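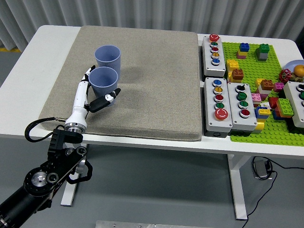

The first number Jocelyn Grewal wrote on the whiteboard was the price of the arm, and she wrote it very large. Under it, over the next eight weeks, she kept adding smaller numbers in a smaller hand, and by the time April came around the small numbers together were bigger than the big one. She took a picture of the board before wiping it, and she still shows it to anyone who comes to ask her how to shop for a robot.

People do come and ask. Grewal runs the workshop at Bondatari, a company of 32 people that assembles and tests control panels for greenhouses and small water plants. It's the sort of place where you are handed a coffee before you've got your coat off, and where a question about money tends to get an answer with a story wrapped around it. When I said I was writing about what smaller companies go through when they plan for this kind of equipment, she pulled out two chairs and a binder.

The binder has a tab for everything. One is for the arm, and it's thin. The tab for hands is about three times as thick, and that is where most of our afternoon went.

"You think you're buying an arm," she told me. "The arm carries the hand over to the job, bless it. All the arguing was about the hand."

A plain two-jaw gripper costs a good deal less than a hand with fingers, and for a great many jobs it's the right thing to buy. You know the part, you know where it sits, you close the jaws and away you go. Grewal's trouble was that her jobs don't hold still. In one morning someone might want a cup moved, a selector switch turned, a red stop button pressed and a handwheel worked round, and she couldn't see paying for a separate tool for each of those, plus the changer to swap them, plus somebody's time to set it all up.

So she did something I'd recommend to anybody, which was to ask for a trial before signing. Arkgate, the dealer, agreed to a paid trial of 12 days, with the fee to come off the price if Bondatari went ahead. Remo Caputo handled the sale, and he was cheerful about how seldom customers ask. Most of them, he said, watch a demonstration with the dealer's own parts on the dealer's own table, and then go home and order.

Grewal wanted her own things on the table, and she wanted awkward ones. Push-button boxes went on the list early, being the company's bread and butter. So did toy bricks, which are cheap, come in every color and are a fair test of small grips. Ribbed plastic cups earned a place as well, and they taught the team more than you'd expect. A thin cup gives when you squeeze it, and with a second cup right beside it the fingers have to find their way in without much room to spare. Soft surfaces were another of her requests. A hard tabletop is kind to a robot, and a cushion is a little less so.

Natalina Sorrentino kept the books through all this, and I liked her method very much. She split the costs into what you pay once and what you go on paying. Into the first pile went the arm, the hand, the mounting bracket, a decent table, the cables and the electrician. The second pile held spare fingers, service visits, software renewals and training, and she charged the training again for every new hire, having watched the last big machine fall quiet after the one man who understood it retired.

She also put 20 percent on top of the lot and refused to say what it was for. Her colleagues teased her over it. It went on a longer cable set, a second power supply and a day of Caputo's engineer, and there was a bit left over for lunch.

There were two serious offers by the end. Valentini was cheaper to buy, with a longer wait for parts. Bratudard cost more and would keep a spare hand in stock nearby. Sorrentino worked out what an idle week would cost the company, set that beside the gap between the offers, and the dearer one came out ahead. Grewal signed for it the same afternoon, though she did ask for the delivery charge to be dropped, and got half.

If you're starting your own binder, her advice is to begin with the list of objects and leave the catalogs shut until it's done. Write down what has to be picked up, turned and pressed, and bring the real things to the trial in a box. Ask what breaks first and what it costs. Ask how long you'll wait for it, too, and get the answer in writing.

She has started a new tab since the order went in. It's labeled "second arm," and so far there is one sheet of paper in it, with Sorrentino's handwriting across the top: "Not before we've paid for the first."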